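**Drindside Community Reading Room: progress report, spring to September**

Prepared by Ülle Kalniņš for the Lepik Fund

The reading room has now been open to the public for most of the grant period. This report covers the collection, opening hours, the oral history work and spending. The budget sheet was sent separately by Kęstutis Pärn and has not changed.

**Collection**

The catalog stands at 1564 items. Most are books and bound newsletters. The rest are maps, parish papers and quarry company ledgers from the Mikier side of the valley. Rafferty Gallagher finished the shelf numbering in June and has started again on the maps, where the old numbers were duplicated in two drawers.

We turned down two offers of books over the summer. Both were large sets of encyclopedias and we have no shelf space for them. The seed catalogs from the Lisiner nursery were accepted and are in boxes under the window until they can be listed.

The ledgers are in worse shape than we reported last time. Four have loose spines and one has pages stuck together at the back. Deividas Adomaitis took that one to a binder, who quoted more than we had set aside for repairs. We have put it away flat and will not lend it or copy it for now.

**Opening hours and use**

We open four afternoons and one evening. The evening was moved from 6:00 to 6:30 after people coming off the Mikier bus said they were missing the first half hour. Attendance went up slightly after the change. We now have about 200 registered readers, a little under what we hoped for at this stage. School visits stopped in July and August and picked up again in September.

The heater in the back room failed twice in March. It has been replaced under the building lease at no cost to the grant.

**Oral history**

We have recorded 24 interviews out of the 25 promised in the application. The last one has been postponed because the speaker is recovering from surgery. Tarmo Ozoliņš would like to wait for her instead of finding a substitute, as she is the only person left who worked in the Lepik weighing house. We ask the Fund to agree to this.

Transcription is slower than planned. Thirteen interviews are typed and checked. Several of the others switch between languages partway through, and our typist can only do one of them. Ülle is doing the rest in the evenings.

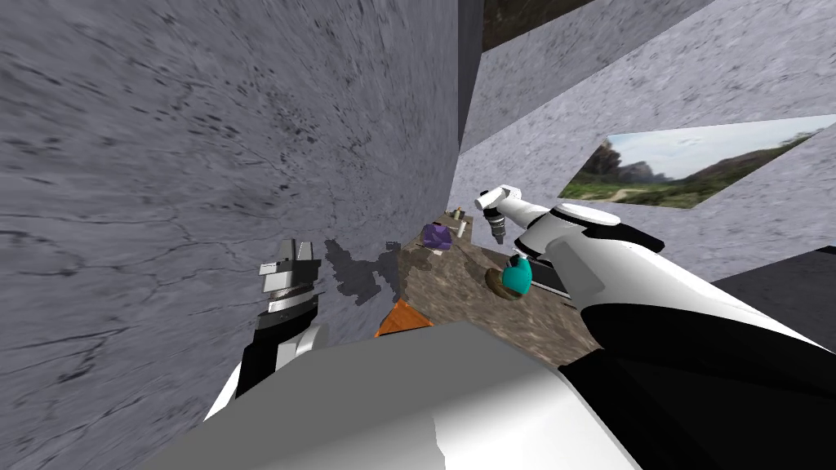 Consent forms are signed for all the recordings made so far. Two speakers asked for parts to be closed for ten years – these sections are marked in the catalog and kept on a separate drive.

**Spending**

Shelving came in under budget and printing came in over, mostly due to a second run of the reader's guide after the phone number changed. We would like to move the shelving surplus into repairs, which would cover two of the four loose ledgers.

**Next period**

- Finish the map numbering
- List the Lisiner boxes
- Complete the transcripts and the last interview
- Get a second quote for the ledger with stuck pages

We need an answer on the shelving surplus before the binder's quote runs out at the end of October.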